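Search this site Search

Filine rents out its hand-held grippers in pairs, and Amarachi Shehu has been using a set in a home kitchen since November. She says chopsticks were the first real test. "They're thin and they roll," she says. "You learn to close slowly."
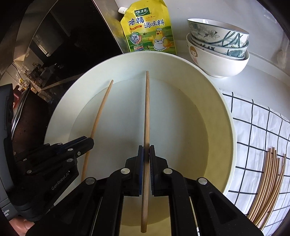 The pads matter more to her than the arms – "if the grip's poor, I send the kit back." A hire lasts 20 days, and she would like longer.
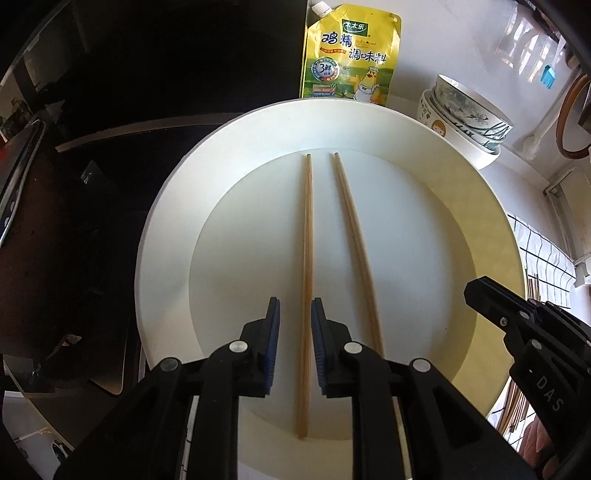
Efe Lawal thinks the hire period is fair but wants spare pads in the box. Shehu agrees, and has asked Filine for two sets.

147 shares 2 comments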